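Housekeeping for Shared Spaces
Handout for week 2: The common table

Hi all. A few of you asked me to write up what I talked about last time, because I talk fast and I wander. So these are my notes, cleaned up a little, with the bits I forgot to say put back in. If you were there you can skip to the part about cloths, which I rushed.

We spent the first class on kitchens, and kitchens are easy in one way: everybody agrees that a kitchen gets dirty. A common table is harder. I mean the table in the middle of a shared room, the one people eat at, work at, wait at, fold things on and forget things on. It never looks terrible. It just slowly stops being usable, and then one day there's no place to put your plate down and everyone is cross.

I learned this at Clarnmont, where I looked after the ground floor for 3 years. We had one big table and people coming through from morning to night. When I started I thought my job was to keep it empty. I'd go by every hour and sweep everything off into a box, and I was very proud of the box! Then Rukhsana Butt, who had been there much longer than I had, asked me where her lunch plate was. It was in the box, and so was half of her lunch. She was nice about it, but I still think about that sandwich.

So, the first idea I want you to take away. A table in use has things on it, and that's fine. What you're looking for is whether each thing is in use, waiting, or left. I'll go through those one at a time.

In use is simple. Somebody is sitting near it or has just stepped away. You don't touch it. I don't care if it's in the middle of the spot you wanted to wipe, you wipe the rest and come back. Drinks are the big one. People get very attached to their own cup, and moving a cup two feet to the left upsets them more than you'd believe.

Waiting means the thing is on its way somewhere. A plate that's going back to the kitchen, a cloth that's been put down between two jobs, a bottle someone will pick up on the way out. Waiting things can be grouped. I like to bring them to one end, so a person coming back can see right away where their stuff went. Don't stack them, just bring them closer together.

Left is what's still there at the end of the day with no one in the room. Now you can clear it, and it goes on the shelf with a note. (The shelf, please, not a box. See above, sandwich.) 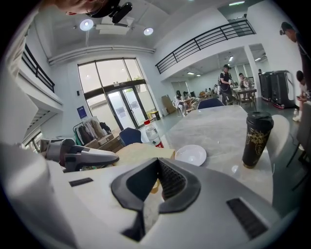
The hard part is that the same object can be any of the three. A water bottle is the classic. If it's open and half gone, is it in use? Is it trash? Jawad Mohmand asked this in class and I gave a bad answer, so let me try again. I leave any bottle alone as long as there are people at the table. When the last person gets up I ask, out loud, "Is this anyone's?" and if it isn't, I empty it, rinse it and put it in recycling. Asking takes no time at all and it's saved me a lot of apologizing.

Tumblers and travel mugs are never trash. They cost money and people love them. If one gets left, wash it, dry it with the lid off, and put it on the shelf with the lid beside it. Don't screw the lid on while it's damp or it will smell like a swamp by the time the owner comes back. If there's printing on the outside, go easy, a soft sponge and no scouring powder. I took most of the decoration off a mug of Esmaeil Shojaei's once and he kept using it, blank, right in front of me, for months.

Plates. Small plates are sneaky because they look clean from a distance. Tilt it toward the light. Crumbs or a shine of grease and it goes to the kitchen. If it's clean, put it back in the cupboard anyway, because a clean plate sitting out will be somebody's ashtray or paper clip dish by evening.

Now cloths, which I promised. I only had a few minutes left and I could see people putting on coats.

A cloth lying on a table is the most confusing object there is. It might be for wiping, it might be a place mat, it might be something a person is about to fold, it might be somebody's scarf. Before you grab it and start scrubbing, pick up a corner and look. At Clarnmont we ended up giving the wiping cloths their own color and their own hook, and the rule was that a wiping cloth is in your hand or on the hook. It never rests on the table. I'd do that in any shared space, even a tiny one. Any color will do as long as nothing else in the room is that color.

When you wipe, start at the far side and pull toward yourself, then do the rim last. Curved tables get a sticky rim because that's where forearms go. Pale tops with a marble look are a special nuisance, by the way. The veins hide crumbs and dried coffee really well, so you can't trust your eyes. Run your palm over it. If it's real stone, skip the vinegar (it eats the polish) and use warm water with a drop of dish soap. If you don't know what it's made of, treat it like stone until you find out.

Chairs count as part of the table! Push them in when people leave, and check the seat and the top of the back. White ones show hand marks on the top edge first. If you only have time for one thing before visitors come, do the chair backs.

And look up once in a while. In a tall room with a walkway above, dust and bits come down on the table all day long, and you can wipe forever and wonder why it's gritty. Railings overhead get dusted before the table does, same for stairs. Top to bottom, always. Josefina Medina told us about doing it in the wrong order before an opening at Nadham and having to do the whole floor again, and I've done the same thing more than once.

For next time

Pick one table that more than one person uses. It can be at home. Look at it twice in the same day, once when it's busy and once when everybody's gone, and write down what's there both times. Mark each thing in use, waiting or left. A page is plenty, handwriting is fine.

If you have to miss class, give your page to Bushra Niazi and she'll get it to me. We'll do shelves and hooks next, so wear something you don't mind getting dusty, and bring a wiping cloth if you have a spare one.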